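What the arm did to the tea break

31 May 2026

I have worked at the Emley site for long enough to have a favourite trolley, so you may take what follows as the view of a person with something to lose.

For anyone new to this blog: we pick snacks. A shop somewhere wants crackers, the crackers are on a shelf with us, and the distance between those two facts is my career. Gornent, who own the building and the trolleys, decided last year that part of this distance could be covered by a robot arm. They bought it through a firm called Rekby, whose brochure had a woman in a hard hat smiling at a tablet. We don't wear hard hats. We'd have liked the tablet.

The meeting where they told us had biscuits, good ones, so we all knew it was serious. The phrase used was "freeing you up". I asked what for, and was told that was a great question.

So now the aisles are split. The arm has the boxed stuff, crackers and biscuits and those bars made of almonds, and the rest of us have everything that comes in a bag. A bag of crisps has no opinion about what shape it is. You go to grip it and it moves its contents elsewhere, like a toddler who doesn't want to be picked up. The site stocks 3,927 different products and on the day the arm went live it was trusted with 434 of them. I was quite rude about that number in the canteen. I've been less rude lately, as it keeps going up.

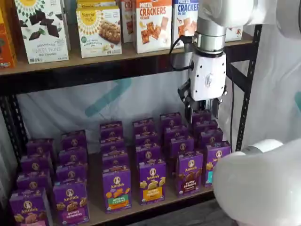 What changed first was the tidying. When people pick from a shelf, people also leave it in a state, and the next person along sorts it out while muttering. The arm doesn't mutter. It wants its boxes in rows, facing front, with room for the fingers to get down at them, and if a box has slumped against its neighbour it stops and puts a message on a screen. Then one of us goes over and stands the box up. This has become a job. It has a name, "shelf readiness", and a laminated card, and on my worst days I've done four hours of it. I trained for two weeks to use the old scanner and I now spend my mornings straightening rabbits for a machine.

I should be fair. My knees are better. The low shelves used to be murder by the end of a shift, all that crouching and reaching to the back, and I don't miss it one bit. In a heavy week I'd lift 2,699 items (the old scanner kept a tally and showed it to you on your way out, which I think was meant to be encouraging). My share is smaller now and my back has noticed.

The talking has gone, though. Picking used to be done in pairs, one up and one down, and you'd cover an astonishing amount of ground over a trolley of oat bars: divorces, boilers, whether the fish place had changed hands. Straightening is done alone. You get a buzz, you walk over, you nudge a box, you walk back. I've started saying "there you go" to it. I'm told I'm not the only one.

Tea break has moved as well. We used to stop when the kettle boiled. Now we stop when the arm is having its checks, which suits the arm. There was a petition about this, which I signed twice by accident.

A consultant from Haque came to ask how we were finding the transition. She had a form with faces on it, running from very sad to very happy, and I picked the one with a flat mouth. She asked if I could say more. I said I'd like a chair at the shelf end, and for the buzzer to be less like my smoke alarm. She wrote both down. The buzzer is now a sort of harp. No chair yet.

No jobs have gone, which I'll put here in plain words as my mother reads this. Two posts that came empty over the winter weren't filled, and you can make of that what you like. In July they want to try the arm on bags. I've offered to do the training.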